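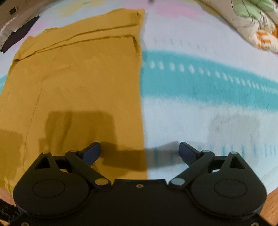 *A hand-held gripper over a yellow garment on a patterned sheet, open day at the Prondholm workshop, Brorkville.*

The Prondholm workshop opened its doors on a Tuesday in September, and the busiest station was the one with the laundry. Visitors could pick up a gripper and fold clothes with it while the software team recorded every try.

The engineer running the table has been on the project, called Plidine, since it started. She said the first question is always why clothes.

"A box stays the shape it is," she said. "You pick up a shirt and it's a different shape. Then you put it down and it's different again."

The team had 2,315 recorded folds before the doors opened. She hoped visitors would add 90 by closing. Each turn lasted up to five minutes, and people were asked to keep their free hand off the cloth.

Most visitors squeezed too hard at first, she said. Thin fabric gave them the most trouble.

"They go for the middle. I tell them to find an edge and slide in low. Kids get it faster than their parents, usually."

I asked if the bad folds get thrown out. She said they are kept and labeled.

"If all we had was good ones, the arm wouldn't know what to do with a wrinkle."

The arm will be tested next at a laundry in Costello that washes for 12 small hotels. It will start with towels. Shirts come later, and she would not give a date.

"Sleeves are still a problem," she said. "Ask me again in the spring."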